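Gerkine publishes results of gripper and wrist camera comparison

MANDINECK, 29 Mar 2025 - Gerkine has released the results of a bench and floor comparison of two parallel-jaw grippers, tested with the same arm, the same wrist camera and the same controller. The company carried out the work at its Mandineck test site to help customers choose hardware for light cleaning and sorting jobs in homes and small offices.

The grippers compared were the Funex wide-jaw model and Gerkine's own narrow-jaw unit. Both were run through 13 household tasks, including picking up bottles, lifting cloths, opening drawers and placing rubbish in a bin. Each task was repeated 70 times with each gripper. Operators recorded whether the object was picked up, whether it was dropped, and whether the arm had to stop and try again.

The wide-jaw gripper did better with round and slippery objects. On the bottle task it needed fewer second attempts, and it coped better when the bottle was lying at an angle to the jaws. The narrow-jaw unit was the better choice for cloths, cutlery and drawer handles, where the wide fingers tended to touch nearby objects first.

Floor-level pick-ups were the hardest part of the program for both units. The fingers have to come in low enough to close on the object without pressing on the floor, and walls and skirting limit how far the wrist can turn. Gerkine ran these tasks beside walls and in corners as well as in open floor space.
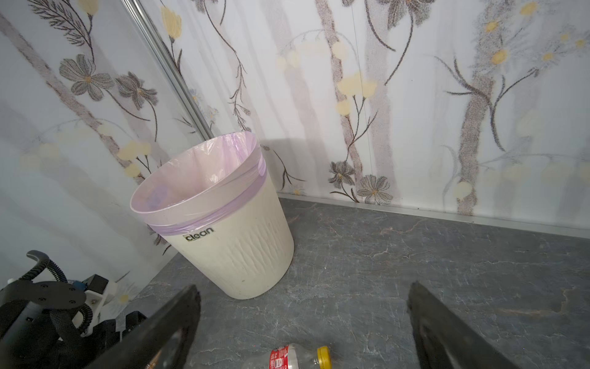

Wrist camera view from a floor-level task, with a plastic bottle between the gripper fingers and a lined bin in the corner.

The comparison also covered camera placement. The wrist camera was tried in 2 positions, one close to the gripper and one set further back on the wrist. The closer position gave a clearer look at the object in the last part of the reach, but larger items could block its view of the bin. The position further back kept more of the surroundings in view and was easier for operators to work with. Gerkine plans to offer both mounting points on its standard bracket.

Patterned walls and floors were included on purpose. Many test rooms use plain surfaces, and customers had asked how the system would behave in ordinary rooms. Clear plastic was more difficult to locate than solid-coloured packaging on a dark, veined floor. A coloured label or cap helped.

All trials used the Dai controller, with settings left unchanged between grippers. Changing from one gripper to the other took six minutes, including the calibration check.

Gerkine does not recommend one gripper for every job. Customers who mostly handle bottles, cans and tubs should look at the wide-jaw model first. Those working with fabric or in tight spaces should start with the narrow-jaw unit.

A second round is planned for July and will add soft finger pads and a heavier set of objects. The full results tables and test procedure are available from Gerkine on request.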